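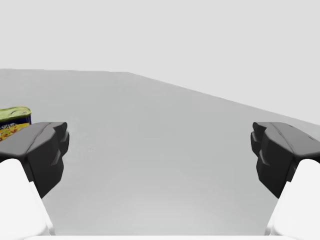
Week 2: The candidate at the holiday table

Politicians turn up at religious meals before elections. Ask who gains. The Gukevard harvest supper drew 76 guests, and the local paper gave the visiting candidate 21 lines and the blessing none. Organisers claim such evenings "build trust". I have yet to see a survey that tests this.
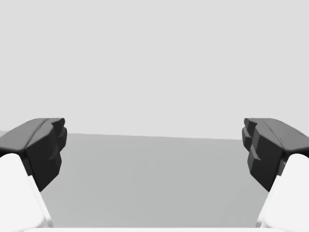 Fig. 2. Two gripper fingers, facing each other (rendered).

Compare Jekby, where the mayor's speech reached nearly 2,000 homes by leaflet. Did anyone's vote change? The leaflet doesn't say.

Reading for July: the Stuvusov handout, pages on guest lists only.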